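December, evening

I slept badly and woke before six. The rain was hitting the window all night and I was thinking about Father's tools again, so after coffee I decided I must finally begin. Three weeks I walk past them in the hallway and say tomorrow.

Vilhjálmur Bech telephoned at 9 to ask if I still want the old drill. I said yes, and then I was sorry, because I have already too many things. He is coming from Vosbridge after the holidays and he will bring it. He also asked about the black toolbox, the one with the yellow handle. I told him that one is staying with me.

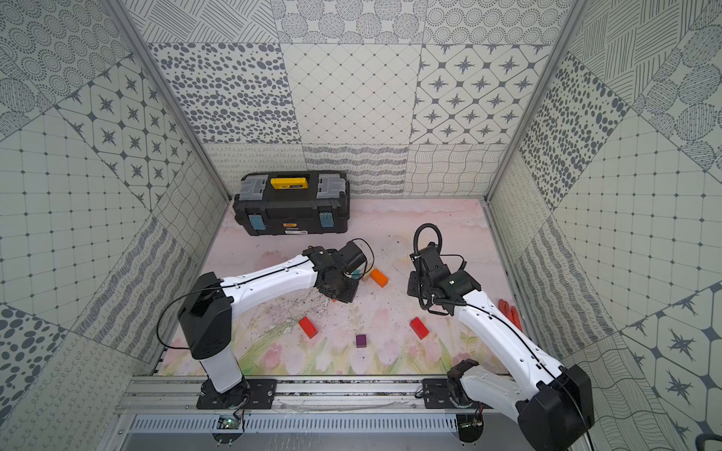 The black toolbox in its corner, on the pink mat with the tulips.

I like the light blue clasps. They are a little silly for a toolbox, but they make me glad, and with the yellow handle I can find it even when I am tired. Mother would like the pink mat too, I think. She always wanted flowers on the floor and Father always wanted plain.

In the afternoon I sorted screws at the kitchen table. I made a list of what I want to keep: the small hammer, two good screwdrivers, the measuring tape from Ashby, the pliers with the red grip. The rest can go to my cousin in Cosley, who is repairing his stairs and has 13 steps to do. I found also a receipt from the hardware store, folded very small, for 12 hinges. We never had so many cupboards. I put it back in the envelope.

My hands smell of oil still, I washed them two times. Tomorrow I will write to my cousin and ask when he has the car. Soup for dinner, and the last of the rye bread — I must buy more.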